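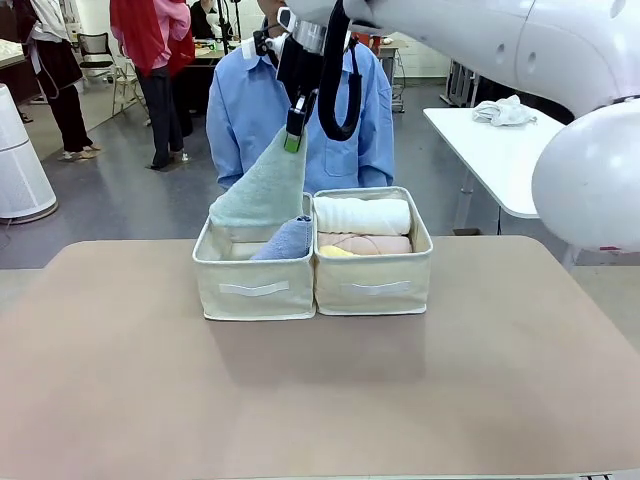
Pressemitteilung

Werkstattgemeinschaft Parham: Zweiarmiger Eigenbau sortiert Handtücher - die Mitglieder bleiben skeptisch

Die offene Werkstatt Parham stellt im Februar den Zwischenstand ihres Projekts Mudance vor. Es geht um einen Roboter mit zwei Armen, der Handtücher aus einem Stoffkorb nehmen und in einen anderen legen soll. Eine Haushaltshilfe wird hier ausdrücklich nicht angekündigt. Nach Ansicht der Gruppe ist von solchen Ankündigungen in den letzten Jahren zu viel erschienen.

„Wer bei uns einen Roboter erwartet, der die Wäsche macht, sollte zu Hause bleiben und die Wäsche machen“, sagt Projektleiter Marcus Zamora. „Wir haben einen Aufbau, der ein Handtuch greifen kann. Ob er das auch nachmittags um vier noch kann, wenn die Sonne auf den Tisch fällt, ist eine andere Frage.“

Für die laufende Versuchsreihe hat die Gruppe 1.059 Greifversuche protokolliert. In 550 Fällen kam das Handtuch ohne Eingriff von Hand im Zielkorb an. Die Quote liegt damit knapp über der Hälfte und wird in dieser Mitteilung nicht schöngerechnet. Abgebrochene Durchläufe zählen als Fehlversuche, ebenso alle, bei denen zwei Tücher zugleich am Greifer hingen. Gerollte Ware machte weniger Schwierigkeiten als gefaltete. Dünner Stoff rutschte häufiger weg, und Korbwände aus weichem Gewebe geben nach, sobald ein Finger dagegen drückt.

Nachgebessert wurde vor allem an den Fingerspitzen. Die Auflagen der ersten Fassung waren zu glatt, die der zweiten lösten sich nach wenigen Stunden. Die jetzige Fassung trägt intern den Namen Harkel und hält bislang. Mehr als das möchte die Gruppe dazu nicht behaupten. Offen ist weiterhin die Kabelführung an den Handgelenken, die bei weiten Drehungen unter Zug gerät. Für die Ablaufsteuerung wird das selbst geschriebene Programm Abubakari verwendet, dessen Dokumentation nach Auskunft der Beteiligten „lückenhaft bis peinlich“ ist.

Auch beim Nutzen hält sich die Werkstatt zurück. Ein geübter Mensch räumt einen Korb schneller um, als der Aufbau ein einzelnes Tuch anhebt. Zamora hält das Projekt trotzdem für sinnvoll, allerdings eher als Lehrstück über Stoff, Reibung und Geduld. Einen Termin für eine fertige Maschine gibt es nicht, einen Verkauf ebenfalls nicht.

Interessierte können den Aufbau im Februar jeweils ab 18 Uhr in der Werkstatt ansehen. Der Eintritt ist frei, die Plätze sind auf 29 begrenzt. Vorgeführt werden 2 Durchläufe pro Abend, auch wenn sie misslingen. Die Versuchsprotokolle liegen vor Ort zur Einsicht aus.

Pressekontakt: Marcus Zamora, Werkstattgemeinschaft Parham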